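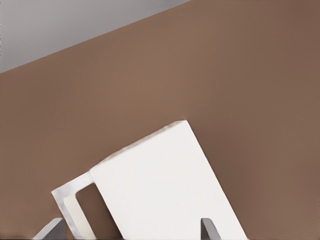
Re: [newcomers-list] Residence card renewal and the gap between cards

Hi all,

Sorry for the slow answer, I've been reading the list from my phone on the bus and kept meaning to sit down with a proper keyboard. Quoting the part I'm replying to:

> My card runs out in March and the earliest appointment the Arkstead
> office will give me is in April. My employer says I can't work a single
> day without a valid card in my hand. The woman at the counter told me
> I'm fine as long as I applied on time. Who is right? Also, do I need to
> get my marriage certificate translated all over again? It cost me a
> fortune the first time and it's the same marriage!

I had exactly this two years ago (well, a different month, same panic). In my case the counter was right and the employer was wrong, but you'll need something on paper to show them, and the counter won't hand it to you unless you ask. What you want is the filing receipt with the stamp on the back. The front only says they took your money. The back says your old status carries on while they decide. I walked out with just the front copied and had to go back and stand in line all over again, which used up a morning I had already begged off work for.

When I finally had both sides I scanned them, sent them to our HR person and asked her to confirm in writing that she'd put them in my file. She did it the same afternoon and I never heard another word about it. I think a lot of employers just see the date on the card and stop reading — they get scared of a fine and you get sent home. If yours still says no after seeing the stamp, go to the free legal evening at the Tusis center. They'll write a short letter for you, and a letter with somebody's letterhead seems to work on people in a way that the actual rules don't. They only see 11 people a night, so get there before the doors open at 6.

About the translation: I didn't have to redo mine. They took the old one because the translator's stamp was still readable and the certificate itself hadn't changed. BUT a neighbor of mine was told hers was too old, same office, different window. So bring the original, the old translation and a copy of each, and don't pay for a new one until somebody tells you to. If they do tell you to, I used Awwad both times and was happy. They charge by the page and they don't count the blank back of a page, which the place next to the station certainly did!

Other things I wish I'd known:

Photos. Get new ones, even if you look exactly the same. I had 3 left over from my first application and they wouldn't touch them.

Proof of address. A phone bill was no good for me, they wanted the lease or a utility bill. If you're subletting, start bugging your landlord now.

Travel. Please be careful with this one. The receipt let me stay and work, but I was told not to count on it for getting back in if I left the country. I missed my cousin's wedding over it and I'm still a little sore, to be fair. My card showed up 9 weeks after the appointment, so if you have anything planned for early summer, ask about a travel permit while you're sitting there.

Bank. Mine froze my account the day the card date passed. One visit with the receipt fixed it, but I had no money for 3 days and rent was due right in the middle. Go in before it happens.

I don't know how much of this goes for student cards, mine is a family one. I think somebody on here went through the student version in January? If you're still reading, please jump in, there was a question about that from someone else last month and I don't think it ever got a reply.

Oh, and the Rema coffee morning has moved to the room upstairs, same time, 10 to noon. There's usually someone there who has just been through a renewal, and you can bring your forms and have another pair of eyes go over them before you hand them in. I caught a wrong passport number on mine that way (two digits swapped, my own fault). The elevator is slow but it does come.

Write back and tell us what your HR says when they see the stamp. If you want a copy of the note I sent mine, email me off list and I'll dig it out tonight.

Good luck!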